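Norkon Robotics Course Forum
Section: Student Projects, Manipulation Lab
Topic: Sorting task, choice of hand for the disposal step

hlondono_ta
Posts: 110

The sorting teams are asked to settle the question of which arm performs the disposal step before the Thursday session. The written plan submitted by the Sorau team assigns disposal to the arm with the parallel-jaw gripper and keeps the three-fingered hand parked. The Plenedix team has assigned both jobs to the three-fingered hand. Both plans meet the rules. Comments from each team should be posted in this thread so that the reasoning is on record for the graders.

Hernán Londoño
Teaching Assistant

sorau_lead

Thank you for opening the topic. Our position is unchanged from the written plan. The disposal step requires the arm to reach past the end of the table and let go. Two flat jaws can do this with a single open command, and the release point is easy to define.

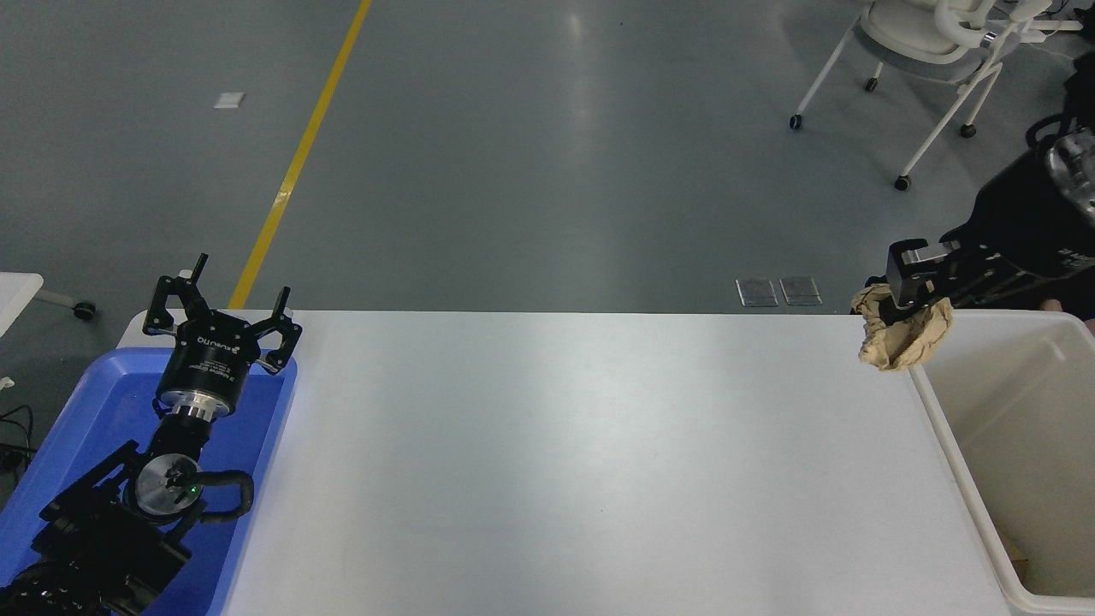

The scoring sheet gives credit for a clean release and deducts for any item that lands outside the container. Our team has therefore placed more weight on the release point than on the speed of the pickup. With the crumpled brown paper held just past the table edge and the white bin directly under it, the jaws only have to open. The other hand stays in the blue tray with its fingers spread, and we do not have to plan a path for it during this step. We ask that the graders accept the tray as a valid park position.

plenedix_2

We respectfully disagree with part of this. A paper ball is soft and has no fixed shape. Our concern is that flat jaws will squeeze it differently each time, and that the release will vary along with the grip. Three fingers can close around the item from more than one side. Our team would accept a slower cycle in exchange for a more even grip.

In addition, parking one arm for the whole step means that half of the equipment is idle. The course outline lists shared use of both arms as a learning goal.

sorau_lead

The outline does list shared use as a goal, but it does not require both arms to move in every step. The three-fingered hand is used in our first stage. We also note that a closed hand with three contact points must open all three before the item is free, and paper can catch on a finger.

mshim_faculty

I have read both plans and offer the following guidance.

First, the tray is accepted as a park position for all teams, provided that the parked arm remains still until the other arm has returned from the bin.

Second, neither team has supplied test data. Each team should run the disposal step with the same paper item, then again with a freshly crumpled one, and report the results of both sets. A claim about grip or release will not be considered in grading without these results.

Third, the bin may not be moved between the two sets.

Myung-ja Shim
Course Instructor

plenedix_2

Understood. May we ask whether a drop that touches the rim before falling in is counted as clean? The sheet does not say.

hlondono_ta

It is counted as clean if the item comes to rest inside the bin. The scoring sheet will be corrected. Teams may reserve the station in blocks of two hours, with no more than three blocks per team.

sorau_lead

We have requested the first open block and will post our results in this topic. We still expect the parallel jaws to do better on release, and we will report the figures either way.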